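Making pot roast this weekend and the store was out of chuck again, so a few notes on what works in its place. Short thread.

1/ Bottom round is the one I reach for first. It's leaner than chuck, so the slices come out neater but drier. Add an extra half cup of broth and keep the lid on tight.

2/ Brisket works well. The flat costs more at Trustdale than chuck does, but a small one feeds four of us with leftovers. Cook it fat side up.

3/ Boneless short ribs if you don't mind the price. Brown them on every side and skim the pot before you serve.

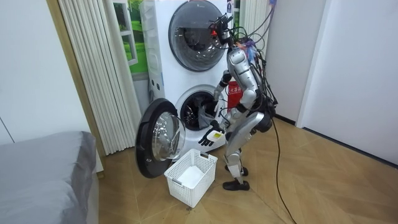
Vol. 9, p. 338

4/ Skip eye of round for this. I tried it in June, gave it an extra 30 minutes, and it still sliced like deli meat. Fine for sandwiches — not for a pot roast.

5/ Beverley Tindall asked about pork shoulder. Yes, same pot, same oven. It'll taste like pork, so I drop the red wine and use cider.

6/ Whatever you buy, salt it the night before. I leave mine uncovered on a rack in the fridge.

7/ Carrots and potatoes go in for the last 70 minutes. Any earlier and they fall apart on me.

8/ Ramiro Paredes says the butcher on Naylor will cut chuck to order if you call ahead. I haven't tried it yet. Ask for it tied.

9/ Leftovers: shred the meat, warm it in the gravy, put it over egg noodles. Freezes fine too — I label the bags and use the oldest first.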